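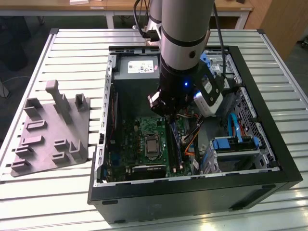
About Bratico Technical College

Bratico Technical College is a two-year school serving Tundska and the surrounding county. The College opened with 50 students in rented rooms above the Rosales Building and now enrolls 800, most of whom hold jobs while they study.

The College offers certificates and associate degrees in 4 departments: Computer Support, Bookkeeping, Building Trades, and Health Office Practice. Classes meet in the morning and again in the evening, and students may move between the two schedules at the start of any term.

Admission is open to any adult with a high school diploma or its equal. Placement tests in reading and math are given at the Jalen Street campus before each term. Applicants for the fall evening program should note that late enrollment closes in November.

The Tundska Library Annex, shared with the city, has study space for 300 readers and stays open through final exams. Tuition aid is granted by need — forms are available from the Office of the Registrar.

The College is governed by a board of trustees, whose meetings are open to the public.

Page last reviewed Apr 10, 2021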